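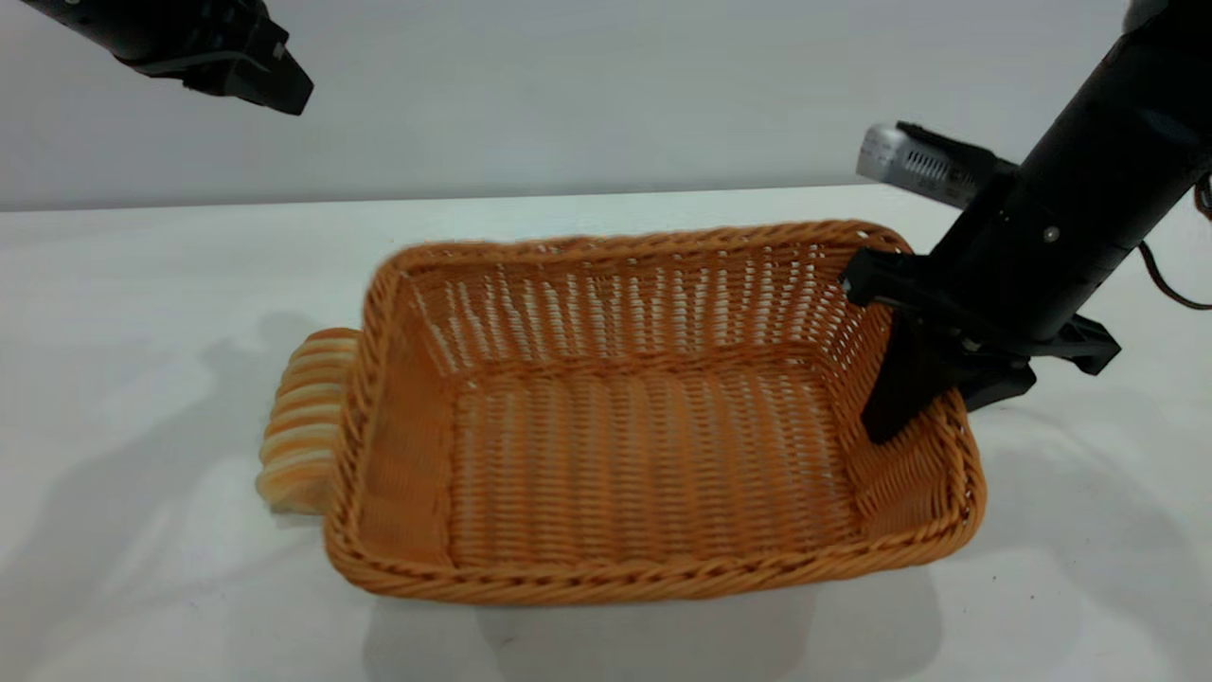 Planning for two arms when one of them is holding something thin

20 October 2023
Posted by the author

The grasp planner in Hatine was written for solid objects. It was given a mesh, it sampled pairs of opposing points on the surface, and it kept those pairs whose line of closing lay within the friction limits. For boxes, bottles and tins this served well enough for a long time. It served badly for baskets, and the work recorded in this post was undertaken to put that right.

An open basket is mostly empty space. Its outer surface and its inner surface are close together, and the only sensible place for a parallel gripper to hold it is across the wall, with one finger inside and the other outside. The old sampler found such grasps rarely. Depth images of open weave contain holes, and the reconstruction step filled some of them and left others, so that the wall appeared in the mesh as a set of loose patches. Opposing points were often found on two different patches with nothing between them. In other cases the whole basket was closed over and treated as a block, and the planner then reported, quite correctly by its own rules, that the block was too wide to grip.

The first change was made in perception. Where a container is detected, Hatine no longer attempts to mesh the wall from depth alone. It fits a closed curve to the rim, which is usually the cleanest part of the object in the point cloud, and a second curve to the base. The wall is then taken to be the surface joining the two, with a fixed thickness. This is a crude model and it ignores the weave altogether. It does, however, give the planner a continuous wall to reason about, and a braided rim can be given its own greater thickness without any further measurement.

The second change concerned the grasp sampler. Candidates are now drawn along the rim curve and ranked by the clearance available on both sides. The short ends are preferred where the container is longer than it is wide, for the reason that a carry generally requires both arms and the ends are where the two arms are furthest from each other. Corners are excluded. A setting named corner_margin controls how much of the rim is set aside, and readers who adjust it should note that it is measured along the curve and has nothing to do with the outer dimensions of the container.

The clearance test proved to be the most troublesome part. It had been assumed that the space outside the wall would be free. On a real table it often is not: a loaf of sliced bread resting against one end of a basket is sufficient to remove every candidate at that end. The earlier version of the software would then return a single failure code for the entire task, although the other end was perfectly usable. The planner now evaluates each arm separately and returns a result for each. If one arm has a valid grasp and the other does not, the task layer is informed which region is obstructed and by which detected object, and it may order that object to be moved first.

This raised a question of arm scheduling. The Ruotsalainen motion library, on which Hatine depends, plans both arms as one system with a single joint path. It is sound practice for a shared lift, but it is wasteful when one arm must wait above the table while the other does the useful work. A waiting state was therefore added. An arm in this state holds its pose, keeps its collision volume in the shared model, and may be called back at any planning step. The height of the waiting pose is set per table and should be generous. A low setting brought the idle wrist into the path of the working one more often than had been foreseen.

The regression set at present contains 62 recorded table layouts. Under the previous sampler, 9 of them yielded a valid rim grasp for at least one arm. Under the new one, 43 do. These figures refer to planning only. They say nothing about whether a grasp would hold under load, and a separate series of trials will be needed to settle that matter.

Of the layouts that still fail, 5 fail at the rim fit itself, in each case with a handle that stands above the rim and pulls the curve upwards. A handle detector was begun in March and set aside. It will now be resumed. The remainder have been sorted by error code and await proper examination.

Users of the Almont branch should be aware that the change to per-arm results alters the return type of plan_grasp. Code that tests for a single success flag will need to be amended. The Flistetti adaptor has already been brought into line, and its configuration files need no change apart from the new waiting height, which has no default and must be supplied.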